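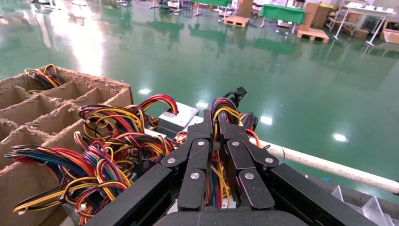

4.3 Recording grasp examples of wire harnesses

The grasp model in Umgate learns from recorded demonstrations. An operator guides the arm through a pick, and the recorder stores joint positions, finger opening and the wrist camera stream as one episode. Flexible parts need more episodes than rigid parts, as the same harness never lies the same way twice. In a correct hold the bundle is gathered between the two fingertips, with the wires looped above the tips and the connector free of the fingers, as with the black latched connector here. The connector must stay visible to the wrist camera for the hold to be labeled as complete.

This section applies to the two-finger gripper only. For suction tools, see section 4.5. Complete the camera check in section 3.2 before you continue.

4.3.1 Preparing the work surface

1. Set the arm controller to Guided mode. The status light on the controller changes to steady blue.

2. Place the source container within reach of the arm. A divided cardboard box is suitable. Check that the dividers stand upright and do not block the path of the fingers.

3. Load the harnesses. Leave them tangled if they will be tangled in production. Do not comb or sort them by color.

4. Place other objects on the work surface if they will be present in production. Power supply units, tubes and clear plastic dividers may stay beside the container. The model has to learn to ignore them.

5. Open the live view in Umgate and confirm that both fingertips and the front edge of the container can be seen.

6. Close blinds or move the station if a direct beam of sunlight falls on the container. Reflections on a polished floor behind the work surface are acceptable.

CAUTION: Disconnect all power supply units from the mains before recording. The fingers can pull a live lead out of its connector.

CAUTION: Keep hands outside the marked reach of the arm when the controller is in any mode other than Guided or Hold.

4.3.2 Creating a session

1. Select Sessions, then New.

2. Enter a session name. Use the part code followed by the station code. Spaces are not accepted.

3. Under Task, select Pick flexible part.

4. Set Episodes to 170. A lower value can be entered for a trial session, but Umgate will not pass the session to training.

5. Set Finger force to 29 percent. Thin insulated wires can be marked by a higher setting.

6. Select Save. The session appears in the list with the status Ready.

Note: The episode length limit is 38 seconds. An episode that reaches the limit is closed and marked Timed out. It stays in the session but does not count toward the total.

4.3.3 Recording an episode

1. Move the arm to the start position. Press Record on the hand control and wait for the tone.

2. Guide the gripper to a point above the container with the fingers fully open.

3. Select a harness by its connector. Lower the gripper until the tips are on either side of the bundle, just below the connector.

4. Press Close. Release the button when the fingers stop.

5. Lift the bundle straight up until the tips are clear of the container walls. If a second harness follows, continue the lift. Do not shake the arm to free it.

6. Hold still until the hand control gives a second tone. The hold frames are taken during this time.

7. Move to the drop area, press Open, and return to the start position.

8. Press Stop.

Change the approach angle between episodes. Change the compartment after every four episodes, and turn the container a quarter turn when all compartments have been used. A session recorded from one angle will pass the automatic check and still give a poor model.

Note: Worn cardboard sheds fibers that collect on the finger joints. Wipe the joints with a dry cloth between sessions. Do not use oil on the pivot points.

4.3.4 Labeling the result

Each episode must carry one result label. Umgate suggests a label from the finger position, but the operator has to confirm it.

Complete: one harness held, connector visible, hold frames taken.

Multiple: two or more harnesses lifted together.

Slip: a harness was held and then lost before the drop area.

Miss: the fingers closed without holding a harness.

Discard: the episode was spoiled by an operator error, such as a wrong button or a hand in view.

Keep episodes labeled Multiple, Slip and Miss. The model uses them as negative examples. Only Discard episodes are removed, and they are deleted when the session is closed.

To correct a label, open the episode, select Result and choose the new value. Labels cannot be changed after upload.

4.3.5 Closing and uploading the session

1. Select the session and choose Check. Episodes with missing camera data are shown in red.

2. Record a replacement for each episode shown in red.

3. Choose Close session. The file is written to the local drive.

4. Choose Upload. Do not switch off the station until the status reads Stored.

If the upload stops, the file stays on the local drive and the transfer resumes at the next start.

4.3.6 Faults during recording

No tone after Record is pressed: the arm is outside the start position. Return it and press Record again.

Fingers stop before touching the bundle: a wire is caught in a finger link. Press Open, set the controller to Hold, and remove the wire by hand.

Live view freezes: the camera cable is loose at the wrist. Label the episode Discard and repeat the check in section 3.2.

Message "Force limit": the fingers have closed on the container wall or on a metal housing. Open the fingers, raise the arm and label the episode Discard.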